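FOR IMMEDIATE RELEASE

Sasico Opens Wall-Hung Bench Room at Trisbridge Site

TRISBRIDGE, October 2019 – Sasico has opened a small bench room at its Trisbridge site for light handling work with household items such as bottles, caps and plug-in adapters. The room was planned by the company's workplace group and fitted out over 16 working days.

The main idea behind the room is that power comes from the wall and the tabletop stays free for work. In the old room on the Macedo side of the building, power strips sat on the benches and took up the back third of each one. Staff had asked for a change since March.

"People wanted the strip up where they could reach it and see the switch," said Américo Frade, who led the fit-out. "We tried a few brackets that needed drilling. The landlord did not want holes in that wall, so we went with adhesive hooks."
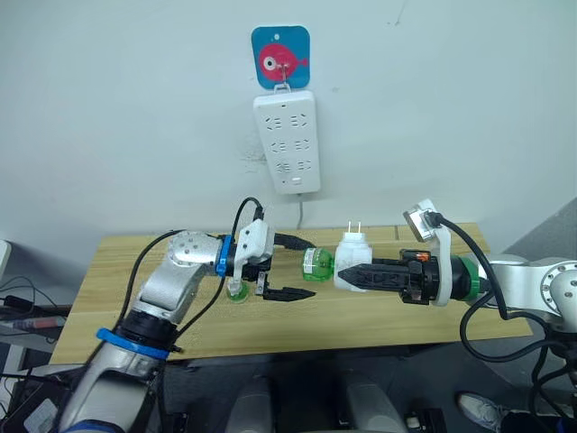
The power strip hangs from a blue adhesive hook with a red cartoon fish, above the wooden work table.

The hooks came from a mixed pack meant for kitchens and children's rooms. Frade said the team had planned to swap them for plain ones before the room opened, but the staff asked to keep them. Each location in the room is now known by its hook, and the booking sheet uses the same names.

The table has a light wooden top. Sasico chose wood over the coated metal used in its earlier rooms after staff complained about noise and about small parts sliding off. The tops are supplied by Pekwood and can be sanded and oiled on site when they wear.

Cables run straight down from the strip to the back of the table. Under the new room rules, nothing is to be stored on top of a cable or behind a bench, and each strip is to be switched off at the end of a shift.

Velimir Popescu, who schedules the work, said most sessions use items that anyone would have at home. Green plastic bottles are common, along with their caps, and so are small white adapters with flat prongs.

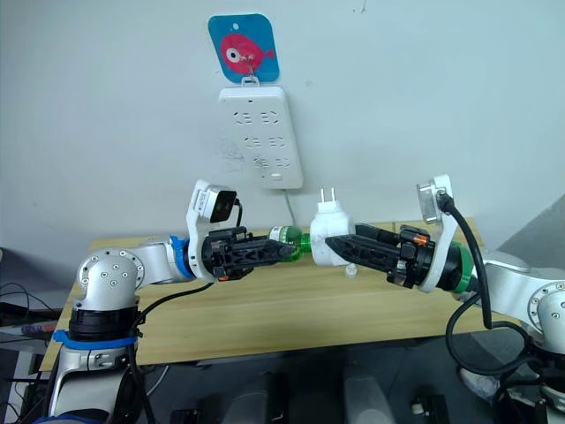

Popescu keeps the items in shallow bins next to the door, sorted by kind. Staff sign out what they need and return it to the same bin. Lost caps were a regular problem in the Macedo room, and spare ones are now kept in a jar at the sign-out shelf.

"It is a simple room," Popescu said. "You come in, take your bin and start."

The room covers 608 square feet. Bookings run in blocks of 40 minutes, with time between blocks to wipe the tabletop and put things back. A total of 17 employees have been trained on the room rules so far, and more sessions are planned for new hires.

Sasico plans to repaint the older Macedo room and fit it out the same way – wall-hung strips, wooden tops and bins by the door. Talha Afridi will manage that work.

Media contact: Zlatko Kelmendi, Sasico, Trisbridge office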